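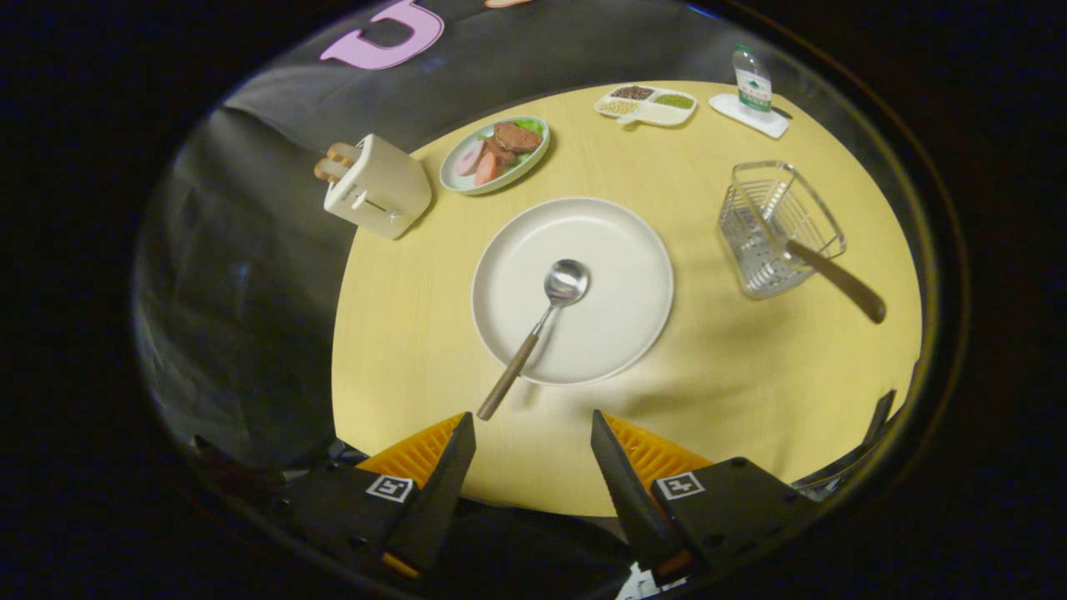 Small print runs, long shelf life: the return of the branded tea towel

Promotional goods go in and out of fashion slowly. Mugs have had a long run, tote bags filled every cupboard for a decade, and the tea towel was left to church halls and seaside gift shops. Over the past year it has started turning up again in trade catalogues and on conference tables.

Widora, a printing firm that supplies small businesses, took 277 separate orders for tea towels last year, up from 37 the year before. Most were for short runs. The typical customer is a café, a letting agent or a garden centre that wants something to hand over with a purchase and does not want a warehouse full of leftovers.

Cost explains part of it. A one-colour print on plain cotton is cheap to set up, and the cloth folds flat, so it posts at large letter rate if the packaging is thin enough. Mugs need boxes, and a few in every delivery arrive broken.

Flonholm, which sells kitchen fittings, switched in April. It ordered 564 towels in two designs, one with a conversion table for oven temperatures and one with only the company name. The table design went first. The plain one is still being given away with door handles.

Buyers should ask a few questions before they sign anything. Find out whether the cloth is hemmed on all four sides, and whether the price includes the screen charge. Ask for a printed sample and wash it at 60 degrees several times. Surnitz, a rival supplier, sends samples free but charges for a second proof, and its minimum order went up in January 2025.

Artwork causes most of the delays. Fine lines fill in on woven cloth, and small lettering is hard to read once the fabric has shrunk. Widora's Trevor range, sold in ecru and grey, has a tighter weave that takes more detail, though it is slower to dry dishes with until it has been washed a few times.

Delivery is normally three weeks from approved artwork.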